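Drorville open day, anyone else go?
25 comments · 3 shares

moodley_lane
Went to the Stomberg open day in July. Sceptical going in, still sceptical. It's people holding the grippers and doing office jobs with them.

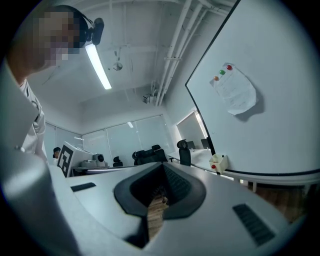

My gripe is the sales talk. The handout says 3,000 tasks recorded and not a word on how many a robot can then do alone. The bloke in white had a recorder strapped to his head, and there was a sheet stuck up with magnets on the whiteboard. Fine, but show me the robot doing the tidying.

Drukadus
Bit harsh. You have to teach it somehow, and I thought they were open about that.

moodley_lane
Open when pushed. I asked twice about failures and got a leaflet. 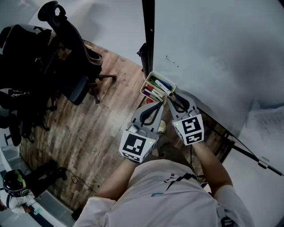 And the leaflet had no failure rate in it either. I'd want that before my firm spends a penny.

stairs151
With Drukadus on this one. It was an open day, you weren't signing a contract.

moodley_lane
They had a price list by the door, mate.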